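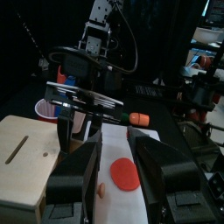

Speaker notes: Play kitchens that get used
Sultholm parents' evening, Jun 9, 2025

Start on time. Say where the coffee is. Questions at the end, except about the sign-up sheet.

1. Why play kitchens

Most of the families here have one at home or have been offered one by a relative. We have had one in the big room at Sultholm since the fall, and I keep getting asked how we set it up. So this is a talk about toy food and small cupboards. Twenty minutes.

Mention that the Flanov set cost us 202 dollars secondhand. New ones can run to nearly 1,000 once you add the food. You don't need to spend that.

2. Food on the table, a little at a time

We used to tip the whole basket out. The kids stirred it around and left. Now we put out a few pieces with a cup and a sheet of white paper to work on. A carrot is good. Something flat and round is good too, since it can be a plate one minute and a pizza the next. Don't correct them on this.

Put the sheet down before the food. It marks out the space, and it makes cleanup quicker when you call time.

(Pause. Ask who has toy food under the couch right now.)

3. The cupboard

This is the part I want to spend time on. A small wooden compartment does more work than the stove does. Children like putting things in and getting them out again. They will do it long after they have stopped pretending to cook.

Metal pieces go in ours. They shine, they make a noise on the wood, and they feel different from plastic.
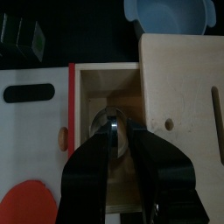 A deep compartment asks more of a small hand than an open shelf. The child has to reach in, get hold of the piece, and bring it back out without knocking the sides. For the youngest, put the piece near the opening. Move it back over a week or two.

Check the edges of any wooden cupboard before you use it. Run a finger along the inside. If it catches, sand it with fine paper and wipe it out with a damp cloth.

4. Doors, knobs and lids

Skip this section if we are past the half hour.

Small knobs are worth having. Check that they are tight every month. Ours at Sultholm came loose in June and took one screw to fix.

Clear things are harder for children to spot than shiny ones, so look inside before you say the cupboard is empty.
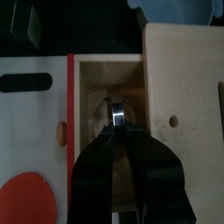
When you pack up, take everything out of the compartments first and then do the tabletop. If you go the other way, the cupboard gets forgotten and the next group starts with half the kitchen missing.

5. Where to get things

Huet on the main road has loose food pieces in a bin by the register. Stindilmont does the wooden ones and will sell spare knobs if you call. Ask for the short screws.

Pass the sign-up sheet around now. The lending box goes out for two weeks at a time and comes back washed.

Questions. Lights off by nine.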